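## 3. Collecting Demonstrations

The second phase of the Koppel project began in September and was carried out by Piret Kütt and Edgars Stankevičius under the supervision of Teodor Pop. Its purpose was to record demonstrations with a hand-held gripper, so that a policy could later be trained for the laboratory arm without occupying the arm itself.

Each demonstration started with the fingers open and low over the work surface. The operator then approached the object at walking-hand speed, closed the trigger, carried the object to its goal and released it. Surfaces were varied on purpose, and the boundary between wood and carpet received particular attention, as the change in height and texture had caused failed grasps in the first phase.
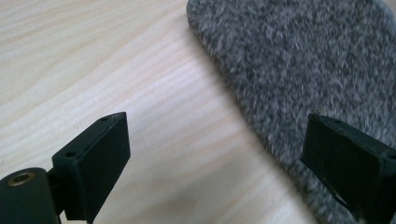 Why were the demonstrations not recorded by remote control of the arm? Remote control was tested first, but operators worked slowly with it and tended to pause before contact, and those pauses were copied by the trained policy.

A total of 1,025 demonstrations were recorded. Of these, 80 were set aside for validation and six were removed after the trigger signal was found to be missing. Files were checked every Monday before being added to the training set.

Two limits should be noted. Both operators were right-handed, and the approach angles are therefore less varied than planned. In addition, the tracking software lost position when the tool was turned quickly near the surface. The affected segments were trimmed by hand, and the trimming rules are given in Appendix B.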